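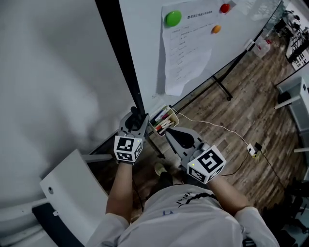 4月16日　Kirkden 室　移动白板

今天只做白板和它周围一圈:板架、旋钮、板面、纸、磁钉、脚下的地板。白桌那边没有动,投影墙的事另记。

编号 2886,架子是 Kubíček 的,板面后来换过,换板的时间在去年的本子里,12月那几页。当时只写了“已换,孔位对上”,没有写垫片的规格,今天拆开才知道用的是尼龙平垫,左右厚度一样。补记在这里,免得下次再翻。

起因是板子翻到使用角度以后会慢慢往回倒。有人在上面写字时感觉不到,贴纸之后比较明显,早上调好的角度到下午反光的位置就变了。之前的处理是再拧一把旋钮。旋钮越拧越紧,漆面已经磨出一圈印子,倒还是倒。

一、立柱和旋钮

立柱是黑色的。先把板面放平,卸掉重量再松旋钮。不放平直接松,板子会自己翻过来,下沿正好打在小腿上。旋钮松到底之后螺杆还留在柱子里,不会掉,不用垫东西接。

拆下来的顺序:旋钮,金属平垫,尼龙垫,板框耳片。装回去按反序。尼龙垫朝耳片的一面已经压出亮面,另一面还是哑光,说明耳片在垫子上打滑,垫子和柱子之间没有相对转动。问题就在这一个面上。

试过的办法记一下。

先是把垫子翻面再装。翻面后的手感明显变涩,拧到原来的力度就能站住。但是翻过来只能用一次,等这一面也磨亮就没有面可翻了,所以只当作临时措施。

然后是在耳片和垫子之间加一层薄橡胶。站得最稳,调角度的时候却不顺,要么不动要么突然动一大截,细调做不到。橡胶取下来了,没有留在架子上。

最后的做法:垫子两面用细砂纸打毛,打圈走,不要来回直走;耳片接触面用无水酒精擦净,晾干;干装,不上任何油脂。旋钮的螺纹单独处理,涂一点 Zinanex 的低强度防松胶,涂在螺纹前段,只涂一点。这种胶固化以后手还能拧得动,标签上写的用途就是经常要调的螺纹。涂多了会挤到垫片上,等于白打毛。

装好以后把板面定在 70 度,静置 8 小时,在耳片和立柱上各画一道铅笔线对齐。静置的结果明天早上看,写在本页末尾。铅笔线不要擦。

旋钮拧到什么程度没有测力矩,手头没有合适的套筒。标准暂时是:单手拧到拧不动,再退一点点。写得不科学,但是之前拧坏漆面就是因为没有退这一点。

顺便看了板框和立柱之间的间隙。右侧间隙 2 毫米,左侧目测小一些,塞尺伸不进去,没有读数。板框本身没有变形,拿直尺靠过上沿和下沿,都贴合。怀疑是左侧立柱装得稍微往里歪,要松底座才能调。今天没有松底座,怕和旋钮的改动混在一起,到时候分不清是哪一项起了作用。

二、板面

这块板是亮面,反光重。顶上的长条灯会在板面上沿附近映出一条亮带,字写在那一条里基本看不清。板面越直,亮带越高;往后仰,亮带往下走。以前定角度只看写字顺不顺手,今天按亮带的位置来定,站在平时看板的地方,把亮带推到上沿,写字区让出来。这样得到的角度比原来直,写字的人手腕要抬高一点。矮处写字没有影响。

关掉靠窗一组灯也试了,亮带会淡,但是纸上的小字跟着变难读,得不偿失,又打开了。

清洁用 Wostitz 白板液。过程:

干布先走一遍,把浮粉带走。浮粉不带走就上液体,会和成灰浆,越擦越花。
喷在布上,不喷在板上。喷在板上会往下流,流到下框的缝里,干了以后成一条灰线,很难抠。
从上往下横擦,每一道压住上一道的边。
换干净布收干。收干要快,自然晾干会留水痕,在亮面上侧着看特别明显。

旧的笔迹残影擦掉了大部分,剩下的是红笔,时间太久。用新的白板笔盖写一遍再擦,能带下来一些,再多就带不动了。没有用酒精擦板面。之前有一块小板用酒精擦过,擦完光亮,过一阵子就开始挂笔迹,写上去的字要用力才能擦掉,怀疑是表层被洗薄了。没有做对照,只当经验记着。

板框的缝用棉签走了一遍,下框最脏。上框两个角里面积灰,棉签进得去。

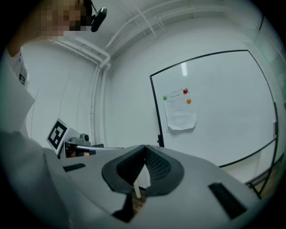

底下接着记地面。木地板,浅色,板架的脚轮和脚撑在上面走。推白板时方向要顺着板缝,横着推过缝会有一下一下的顿挫,磁钉能震得往下滑。量过滑动的距离,单次很小,累积起来纸就歪了。以后搬白板之前先把纸取下来,或者搬完以后检查一遍。

脚轮里缠了头发和线头,用镊子抽。抽不动的用小刀顺着轴划断再抽,不要横着划,会划到轮面。刹车片踩下去都能锁,右前轮的锁偏软,踩到底还能推动一点。没有备件,先记录。固定白板时让右前轮靠墙的一侧,其他轮承担锁定。

地板上的黑印是轮子蹭的,橡皮能擦掉。别用百洁布,会把漆面擦出雾来。擦完用微湿的布过一遍,再用干布。

三、纸和磁钉

目前贴的是单张打印纸,上面一行标题,下面是表格,中文,字小。用磁钉固定,左上绿色,右上红色,红色下面沿右边再一颗橙色。下边没有钉。

没有钉的那一角会翘。翘起来以后角是往外卷的,从侧面走过容易碰到,碰过的纸有轻微的皱。比较了几种固定方式:

只钉上边。最容易换纸,一抬就下来。缺点是下半张全是自由的,空调一吹就动,时间一长纸角定型,压也压不回去。

上边钉牢,右边加一颗。就是现在的状态。右边的长边贴得住,下边的角还是会离开板面。橙色那颗如果再往下移,右下会好一些,左下没有变化。

四个角都钉。最平。缺点是纸如果在钉的时候有一点点斜,多出来的量会全部挤到中间,中间鼓一个包,表格中间几行正好在包上,反光从包上打过来,比角翘起来还难读。钉的顺序有讲究:先左上,手掌从左上往右下抹过去,抹平以后钉右下,再钉另外两角。按这个顺序包就没有了。先钉上边两颗再钉下边两颗的,多数会鼓。

整张用磁条压上沿,下沿再压一根。最好,但是手上的磁条长度不够一张纸的宽度,要两根接,接缝处还是会有一点空。需要买长一点的。

磁钉的吸力差别挺大。橙色的最弱,拿在手里就能感觉到,隔一张纸可以,隔两张就开始往下滑。绿色最强。结论是弱的不要放在承重的位置。上边用强的,侧边和下边用弱的。现在的摆法恰好符合,保持。

磁钉底面也要擦。底面沾了铁粉或者沙粒,滑动的时候会在亮面上划线,这种线擦不掉。擦法是用胶带粘几次,粘到胶带上没有黑点为止。取磁钉时提起来拿,不要在板上拖。

打印纸本身的卷曲方向也有影响。刚从打印机出来的纸往有字的一面弯,贴上去以后角就朝外。办法是打印后把有字的一面朝下,压在书下面放一会儿,再贴。急用的话沿桌边反向拖一下也行,但是字多的表格拖过会掉一点墨粉,小字尤其明显,能不拖就不拖。厚一点的纸翘得少,换厚纸要看打印机的送纸道,手送的那一路可以走,自动的容易卡。

字号的问题。表格是按桌面阅读排的,贴在板上站着看偏小,离开一步就读不出来。建议标题行加大,行距放开,一页放不下就分成两页并排贴,不要再缩。板面够宽,没有必要省。标题和第一行之间留一行空白,磁钉就不会压到内容。以前有一版标题太靠上,右上的钉压住了标题最后一个字,看的人要把钉挪开才能读,挪完又不放回去,纸就开始歪。

贴的高度:表格中间一行对齐平视的位置略偏下。标题高一点没关系,标题只看一次。

四、位置

白板现在的位置在白桌旁边,背后是白墙。这个位置有两个限制。一个是翻板时下沿要往后摆,离墙太近会刮墙,墙上已经有一道浅浅的灰印,高度和板框下沿对得上。另一个是桌腿和板架脚之间的通道,人侧身可以过,推椅子过不去。把白板往外拉以后这两点都解决,但是顶灯的亮带会下来一截,正好压在纸上。又推回去一些,取折中。在地板上用纸胶带做了脚轮的位置标记,左右各贴一小段,贴在轮子外侧,不要贴在轮子下面,压久了胶会渗到地板上。

纸胶带不要超过两星期,到期换新的。撕的时候贴着地面平着撕,往上提容易带起漆。 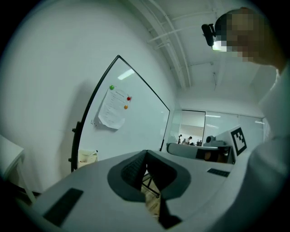

板架脚边放东西的问题也归到位置里。左下底座旁边那一块习惯性地会堆东西,袋子或桶一类,上沿软塌起皱,浅米色的那个就在那里。软的东西靠着底座不影响板架受力,但是推白板时会被脚轮卷进去一角,然后整架卡住,再用力就是往前倾。规定:推之前先看底座两侧,清开再松刹车。硬的箱子不要放在底座横撑上面,横撑不是搁板,上面压重物会把左侧立柱往里带。左侧间隙比右侧小,说不定就是这么来的,没有证据,只是方向对得上。

地面靠墙的角落比较暗,东西掉进去看不见。今天从那里扫出来一个笔帽和半截白板擦的绒布。绒布是从擦子上脱下来的,擦子还在用,难怪最近擦不干净。擦子已换绒。换绒时旧胶要刮净,胶没刮净的地方新绒贴不平,擦出来会有一条一条的空。

五、操作顺序(贴在抽屉内侧的那张要跟着改)

搬动:取下纸,看底座两侧,松刹车,两手扶立柱,顺板缝推,到位,踩刹车,右前轮靠墙。
不要扶板框推。扶板框推的力全部在旋钮上,今天打毛的垫子经不起这个。

调角度:一手托住板框下沿,另一手松旋钮,先左后右;调到位后先紧右再紧左。托着的手要等两边都紧了才能松。左右顺序反过来也能用,但是板子会有一点扭,亮带看起来是斜的。看到亮带斜,就是左右没有同步,松开重来。

贴纸:磁钉底面过胶带,纸反压过,左上起,手掌斜抹,右下,再另外两角。强钉在上。

擦板:先干后湿再干。每天收工前干擦即可,湿擦不必天天做,下框的缝每次湿擦之后都要用棉签走。

六、没有做完的

左侧立柱。要松底座,需要两个人,一个扶一个调。松之前先用铅笔在底座上描出立柱的轮廓,调完能看出移动了多少。调的目标是左右间隙一致,以右侧的为准。

右前轮。查 Kubíček 的配件表,确认轮轴直径再订。旧的本子上抄过一个型号,字迹糊了,不敢照着订。

磁条。买长的,宽度要盖过纸宽,背面要带软垫。没有软垫的不要,理由同磁钉。

防松胶。Zinanex 剩得不多,瓶口已经有点干,用完要拧紧,竖着放。下次打开如果拉丝就不要再用在旋钮上。

表格的排版。改字号、行距、标题位置,改完先打一张贴上去站着读,能读再发。之前都是在屏幕上看着合适就发了。

板面残影的红字。放着,等小板那边试过别的清洁剂再说,亮面不拿来试。

墙上的灰印。橡皮没有擦掉,湿布也没有。可能要补漆,先不管,在板框下沿后侧贴两小块毛毡,避免继续刮。毛毡已经剪好,放在白桌抽屉里,等板面静置完再贴,贴了会改变重心,不想影响今天的结果。

补记一条关于测倒角的办法。开始用的是手机上的水平仪贴在板面读数,每次贴的位置不同,读数跳得厉害,板面中间有极轻微的下凹,贴在中间和贴在边上差得能看出来。后来改为看立柱上的铅笔线,线对线,错开了就是倒了,错开多少用卡尺量。比读角度可靠。水平仪只用来定初始角度,贴在左边框内侧固定的位置,那里画了一个小方框,照着方框贴。

静置期间板上的纸照常贴着,磁钉不要增减。有人要写字可以写,用力正常就行,写完不要扶着板框站起来。需要挪动白板的话请先在这一页写一行再挪,否则明天的读数没法用。

静置后读数(明早填):
左铅笔线错位:
右铅笔线错位:
亮带位置与上沿距离:
纸左下角翘起高度: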